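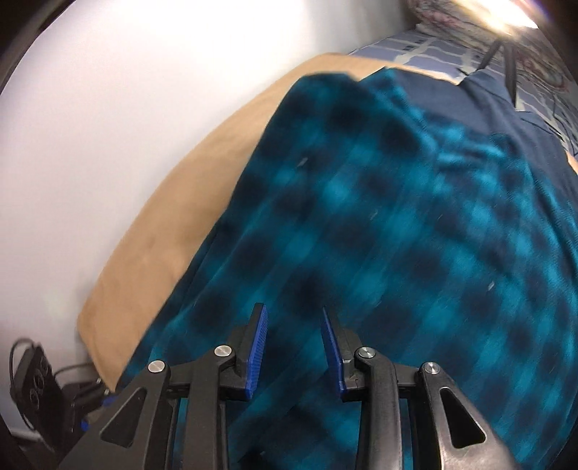 The winter bedding swap at the Titside community hall is back this Saturday, and it's bigger than ever! Doors open at 2 and you can bring anything warm that your household has stopped using: blankets, sheets, bedspreads, cushions, fleeces. Big cozy plaids always go first (a teal and navy buffalo-check fleece blanket is just the sort of thing people line up for), so come early if you have your heart set on one. Sheets and bedspreads in blues of every kind are very welcome too, and they look great layered together on a bed.

Riaan Hendricks started the swap in November with one folding table and a pile of his family's spare quilts. By the end of that first afternoon 75 people had stopped in, and 416 items have found a new home so far, which is wonderful for a town our size!

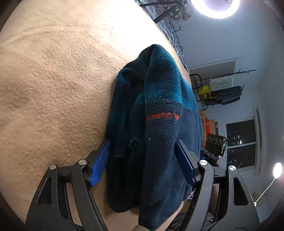 This time there's a rack for jackets and sweaters as well, kids' sizes on the left and adults' on the right. Please wash everything first, empty the pockets and check that zippers run all the way up. Small holes are fine, and Laimutė Priedītis will be at the mending table with her sewing machine and plenty of thread. She can patch most fleece while you wait, and she loves showing beginners how it's done.

Pillows need to be clean and in good shape. There's no charge and you don't have to bring something to take something. Parking is behind the hall on Mabuza Street, and the soup will be on until we close.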